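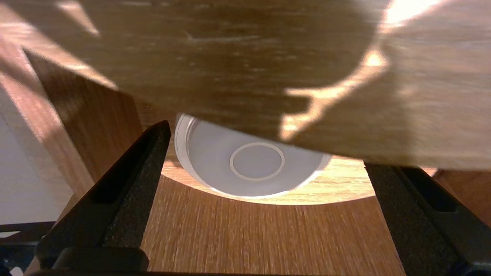

消费者研究方法 第四讲 讲义
主题:产品评测里的数字该信几分

一、先看分母

“九成用户满意”这句话单独拿出来没有意义。问了谁,什么时候问的,没回答的人算在哪里?课上用的Govthorpe家居问卷发出2,000份,收回313份,宣传页上却只写满意比例。剩下的人是懒得填,还是早就把东西退了,报告一个字也没提。各位写作业时请先把回收率算出来,再决定要不要往下读。

另外注意问卷的发放时间。Govthorpe在收货后第4天发问卷,这时多数人还没用出毛病来。我个人认为这种满意度测的是拆包装的心情。

二、“实验室测试”四个字

Stolel的说明书写“经实验室测试”,没写哪家实验室,没写测了几件样品,也没写失败的样品怎么处理。Robles稍好一点,列了测试项目,可是每一项都由厂家自己定标准、自己判合格。这类材料可以引用,引用时必须注明出处是厂家。

常见的毛病还有把测试条件藏在脚注里。室温、负载、连续运行多久,换一个条件结果就可能翻过来。脚注字号越小,越要读。
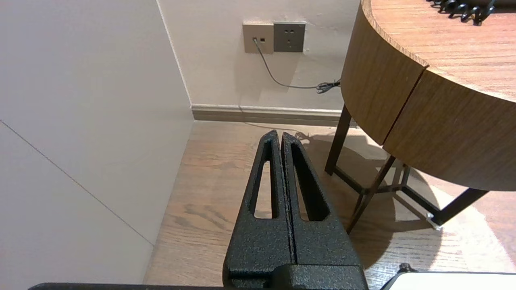
三、星级与排名

五星制的平均分几乎没有区分力。Duletti平台上同类产品挤在很窄的一段里,名次差几位,分数只差在小数点后面,排名却照样被拿去做广告。看分布比看平均有用,尤其要看一星评价在说什么:抱怨物流的可以放一边,抱怨同一个零件的要记下来。

Princess Magbanua在去年10月的课堂报告里把评价按发布日期重新排了一遍,发现好评集中在促销周。她没有下“刷单”的结论,我赞成这种克制,证据只够说明时间上集中。

四、外观能告诉我们什么

很少。外壳、按钮、开孔都看得见,耐用与否看不见。评测文章喜欢从外观直接跳到“做工扎实”,请在阅读材料里把这样的句子划出来。

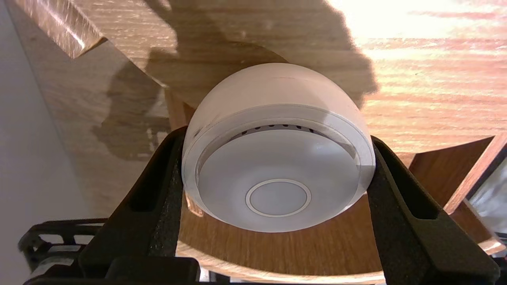
图:白色圆形外壳的装置,正面中央有圆形按钮,上沿有一排细小的开孔。

课后作业
1. 任选一篇产品评测,列出其中5个数字,逐一写明来源;找不到来源的写“无”。
2. 从同一篇里挑一个形容词,说明作者凭什么这样讲。
3. 阅读材料第二部分,下次课讨论抽样偏差。

作业请交纸质版,写明学号。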